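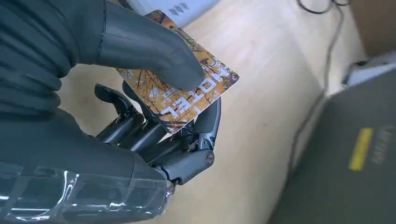 # About Howlader

We are a small firm in Desville that reads hotel and guest house bills for a living. Businesses send us what they've been charged for rooms, meals, parking and the rest, and we tell them which parts they should not have paid. We have been doing it for 21 years and we still don't believe a word of most invoices.

If you came here looking for our mission, our values or our journey, we haven't got those written down. We tried once. Karthik Thambiah, who runs the Dumton side of things, read the draft out loud in the office and after the second paragraph he asked which company it was about. It went in the bin.

## How it started

Menaka Pramanik worked in the accounts office of a firm that sent fitters all over the country. Every month a pile of hotel bills landed on her desk and she was expected to pay them. One May she sat down and checked the lot against what had been agreed. The hotels had charged for breakfasts on mornings when the men had left at five, for a "city fee" in places that were not cities, and for a whole week at a hotel that was shut for repairs. The overcharge came to £1,393. Her manager said it was probably a one-off.

She checked the next month too. It wasn't a one-off, and she left not long after to do the same thing for other people.

## What we do

You send us the bills and whatever you agreed with the hotel, even if that's only an email. We go through them line by line. A person does this, sitting at a desk, with a ruler in Menaka's case. We have been shown several computer programs that are meant to do it faster. The last one passed a bill for 31 nights in a month with 30 days, so we are not in a hurry to buy it.

When we find something wrong we write to the hotel and ask for the money back. Most pay up without much fuss, which tells you something. Some argue. A few send a basket of fruit, and we send that back.

We also look at loyalty schemes, when asked. Our view is that a free night is very rarely free, and that you should find out what the room costs without the points before you get excited. We have lost customers by saying this to directors who like their points.

## What we charge

We take a share of what we get back. The rate is on the first page of our agreement, in the same size of type as everything else, and the agreement is 2 pages long. If we recover nothing, you owe us nothing. People tell us there must be a catch. The catch is that we turn down work that doesn't look worth our time, so if your firm books a handful of rooms a year we will probably say no and suggest you check the bills yourself. It isn't hard, only dull.

## Some things we don't claim

We won't tell you we save customers an average of anything. Averages in this trade are made by leaving out the bad years. We handle nearly 1,000 bills in a busy month and in plenty of them there is nothing wrong at all.

We haven't won any awards. We were put forward for one, and then we were told what a table at the dinner would cost.

We don't recommend hotels. We used to be asked to, mainly by hotels.

## Where we are

The main office is in Desville, above the shoe repairer's, and the door sticks, so push. Dumton is smaller and closes for lunch. We also had a desk in Nollach for a while. It was supposed to bring in new business from the coast and it didn't, so we gave it up. Our older leaflets still list the address, and post sent there may take some time to reach us.

Telephone calls are answered from nine until half past four. If you get the machine, leave the name of your firm and the name of the hotel, and please speak slowly when you get to the number.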